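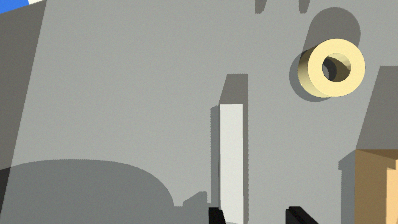

A simulated gripper near a white bar and a cream-colored ring, with a tan block at lower right.

The Custodley Rules are a set of good-practice rules for testing robot handling tasks in simulation. They cover how a simulated workspace is set up, how a run is recorded, and what a team must report before it compares its results with anyone else's. The rules grew out of a shared project between the Surcombe robotics laboratory and the software group Mnguni, and were first released in June as a short text of 8 sections. They take their name from the town where the first working meeting was held.

Background
Simulated testing has a wonderful strength: a team can repeat the same task as often as it likes, with every object back in its starting place. Early users at Surcombe found that this strength was easily wasted. Two teams could report scores for the same task while using different friction settings, different lighting or a different camera position, and a reader had no way to tell. Mnguni had met the same problem in its own software, Cetura, where default settings changed between versions.

Scene setup
Section 2 deals with the workspace. Every object must be listed with its shape, size, mass and starting pose. Plain shapes such as rings, bars and blocks are preferred for basic tests, as their contact behavior is easier to check by hand. A ring is an especially good test piece, and a surprisingly rich one! It can be gripped across its outside or through its hole, and the rules ask that the chosen grip be named in the report.

Lighting gets a remarkable amount of attention for such a short text. Shadows must be switched on in any test where the robot relies on camera images, and the position of each light source has to be recorded. Shadows from objects outside the camera's view are allowed. Removing them to make the task easier counts as a change of scene and must be reported as one.

Runs and reporting
A basic test consists of 28 runs, divided among at least five starting layouts. The random seed for each run is saved. Failed runs stay in the record, including those stopped by a software fault, which are marked separately. A run may not be restarted once the gripper has begun to move.

Reports must also state the size of the simulation time step and the version of the physics software. Video is optional, but still images must come straight from the simulator, with no retouching.

Revisions
The current edition, dated Thu 25 January, added a section on soft and bendable objects and tightened the wording on collision settings. Cetura includes a checker that reads a scene file and lists any missing entries. Matching tests on physical robots are outside the scope of the rules, though an appendix gives advice on measuring a real workspace so that it can be modeled later.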